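Cable dressing on wrist cameras and tool lights: what do you write in your cell standard?

Posted in: Integration and Safety Practice
4 replies

ferrule_end
June 28, 2024

We are rewriting our internal sheet for bench cells (Trellov arms, two-finger grippers, one operator, reduced speed). The old sheet says "cables shall be secured at suitable intervals" and leaves it there. Two techs read that two ways and both pass the audit. I want a number or a test. Our draft has a tie point every 301 mm along the arm and no free loop forward of the wrist flange.

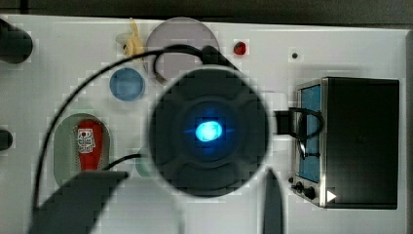 The draft rule on free loops is the one I expect complaints about. Wrist rotation needs slack, and slack has to live somewhere. On a board like ours, with a lot of small items set out close together, a loop that stands over the top of the wrist unit and another that hangs across the front of the little oven-like box are two separate snag points, and the sheet should treat them separately. The first is a question of joint travel. The second is a question of clearance to the work.

Comments on wording welcome.

dinrail_dan
I would drop the fixed spacing. It suits one arm length and will be wrong on the next one you buy. Write it as a test: run every joint to both limits at reduced speed, with the gripper open and closed, and no cable may touch the work or go tight. Record the result on the commissioning sheet. Three runs, same result each time, sign it.

Also add inline connectors. A connector in a free length of cable is a weight on a string. Ours must be clamped to the arm body.

ferrule_end
Agreed on the connector, that goes in. Not agreed on dropping the spacing. A test tells you the cell was right on commissioning day. The spacing is something a person can check with a tape in February when the cell has been re-tooled and the sheet is in a drawer.

mu_static
Both, then. Spacing as a default, test as the acceptance. We did that at Musholm and it works if the sheet says which one wins. Ours says the test wins.

One more for the list: status light colours. If the wrist light is blue, say what blue means on the sheet and on a label at the cell. We had Cuypers and Ornholm units on the same floor and the same colour meant "enabled" on one and "waiting" on the other. An operator reached in on the wrong one. No injury, but it was written up.

dinrail_dan
"Test wins" is fine by me. I still think 301 is an odd figure to put in a standard. Where did it come from?

ferrule_end
Hole pitch on the clamp rail. Revised draft will say "at each rail clamp position" and give the figure in brackets. Light colours go in as section 4.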